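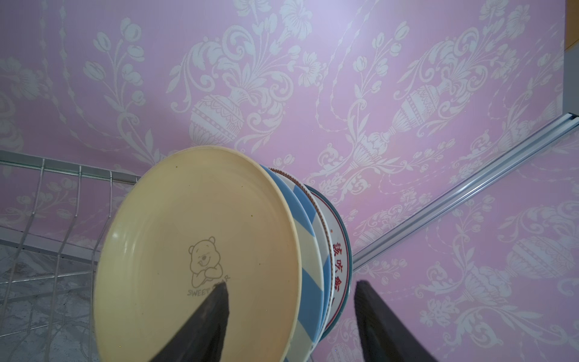
From: Gunther Eichhorn
To: handling-practice list
Date: October 10, 2024
Subject: Re: Draft 3, section 4 (dishes and other breakables)

Hadi Majali wrote:

> I have read section 4 of the draft twice now and I still don't know
> what I am supposed to do with 4.2. It says "the gripper shall not
> apply more force than is needed to hold the item." Fine, but needed
> by whom, and measured how? Our people at Clusta run ceramic plates
> most of the day. If one of them asks me what number to type in, I
> can't point at that sentence.
>
> Second, 4.5 says items must be presented one at a time. In a home
> kitchen they never are. Plates lean on each other in a rack or in a
> stack, and the one you want is touching the next one. If we adopt
> 4.5 as written, we would be out of line on the first day.
>
> Third, does the draft cover chipped items or not? I found one
> mention in the annex and nothing in the main text.
>
> Hadi

Hadi, thanks for going through it. I'll take these in your order, and then I have two items of my own.

On 4.2. You are right that the sentence can't be checked. It was carried over from the August version, where it sat next to a table, and the table was dropped when we couldn't agree on the values. I don't want to bring the table back. A plate with a glossy glaze and a plate with a rough foot ring need different settings, and so do two sets of finger pads. What I propose is a method in place of a value:

4.2 (new). For each group of items, the site shall find the lowest grip setting at which the item does not slip during a slow lift and a stop. The working setting shall be that value plus a margin chosen by the site. Both values shall be written down with the date, the finger pads in use and the name of the person who ran the test.

That gives your operators a number to type in, and it gives an auditor something to ask for. The margin stays with the site. At Puvo we set ours high at first and had marks on the rims, then brought it down. I would not want our margin in the text.

One more point on force. The setting on the controller is not always the force at the fingertip. Please test with the fingers that will be used, at the opening that will be used. A thin plate held near the tips and a thick bowl held near the base are separate tests.

On 4.5. I agree that it has to change. The people who wrote it were thinking of a conveyor. Plates in a household rack stand nearly upright and lean on their neighbors, and the rims differ in height and thickness. A rule that forbids this only means that somebody spreads the plates out by hand before the robot starts, and then we have learned nothing about the real job. Here is my attempt:

4.5 (new). Where items touch each other, the operator shall state before the run whether one item or the whole group is to be gripped. The fingers shall be opened wide enough to clear every item between them, and shall come in slowly over the last part of the approach. If an item that was not meant to move does move, the operator shall stop, open the fingers and start the approach again.

I left out a speed for "slowly" on purpose. Fahmy asked for one in the last round and we got five different answers. If somebody on the list has test results, send them and we can put a figure in the annex as guidance.

There is a question hidden in "open wide enough to clear." With a stack of mixed plates the wrist camera sees the front plate well and the ones behind only as edges, so the operator may not know how deep the stack is. I would add a note that the depth should be checked from a second view or by looking at it directly before closing. It should be a note, with no "shall" in it, because some sites have only the one camera.

On chipped items. They are covered in annex B, and you are right that this is the wrong place. I will move the text to 4.7. In short: check before the session, take out anything with a chip or a crack you can see or feel, and don't put it back in the set later. Specks in the glaze are not damage, but they do get reported as damage by new staff, so I will add a line saying that a mark you can't feel with a fingernail may stay. Vutel also wants a tap test for hidden cracks. I have no objection, but I don't think it can be required when half the rooms are too noisy to hear anything.

Now my two items.

Inspection of finger pads. The draft says every 1000 cycles. Clusta asked for 3000 and one reader asked for 200. I suspect all three are right for somebody. Soft pads pick up grit, and grit scratches printed plates long before the pad looks worn. I would say: wipe at the start of each session, inspect at 1000, replace when the surface is cut, hardened or coming loose. A site may go to 3000 if it has records showing no change in slip over that span. Please say if you can't live with this.

What goes in the log when something breaks. The current form has 13 fields and people fill in four of them. I read through the reports we got back over the summer, and the fields that helped were these:

Item and what it is made of
Grip setting and finger opening
What the item was touching
What the operator did just before
Whether the pieces were all found

The last one is left blank most often and I care about it most. A ceramic splinter under a wire rack or in a rail will be found later by somebody's hand, or it will jam something. I want it to be a required field, and I want 4.9 to say that the arm is disabled before anyone reaches in to clean up. At the moment 4.9 says "paused." A paused arm can be resumed by another person at another screen. We had that happen once, with no injury, and I don't need to see it a second time.

I have not touched section 5. The cleaning agents part depends on the pad suppliers and I am waiting on two replies.

If you object to the new 4.2 or 4.5, please send replacement wording with the objection. Short comments can go to the list; marked-up copies straight to me, please, as the archive strips attachments. I will fold in what I have and send draft 4 once the section 5 replies are in.

Hadi, one question back to you: when your operators grip a group of plates together, do you log it as one item or several? The form doesn't say, and I need to pick one.

Gunther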